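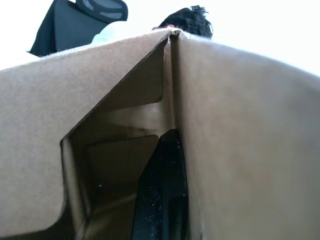 Packaging and Dispatch: Unit 8
Handout 2: Folding and Closing Small Cartons

Course tutor: Suryani Pillai
Issued April 8, 2022

Search this site Enter keyword Go

Students should read this handout before the practical session. It replaces the sheet circulated in February.

Corrugated board consists of an outer liner, an inner liner and a fluted layer between them. It folds cleanly along a crease made with the flutes. A crease made across the flutes requires more pressure and may split the outer liner. Score lines should be folded once by hand, through the full angle, before the carton is assembled. 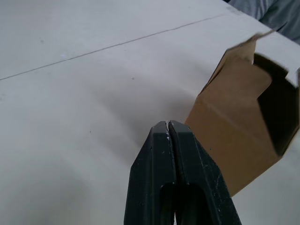

Should the flaps be folded before the side walls are raised?
The side walls are raised first and squared at the corners. The flaps are then turned in, short pair before long pair.

A carton with torn flaps may be used for practice but is not acceptable for assessed work. Students will handle both the Skalex and the Trorkitz patterns. The Skalex blank has 18 score lines and is the simpler of the two. Rácz, whose course text is set for this unit, treats inserts in chapter 8 (page 71 onwards).

Inserts are to be folded on a flat, clear area of the table and supported on both sides while the creases are set. Notches must be left open until the insert has been tried in its carton.

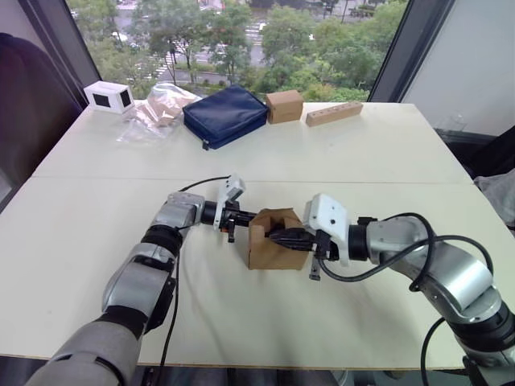 Fig. 3. Light brown cardboard piece, partly folded, held from both sides over the table.

Written answers to the exercises should be handed to the Irkeck teaching office before the next session.

Contact the teaching office | © Irkeck | Back to top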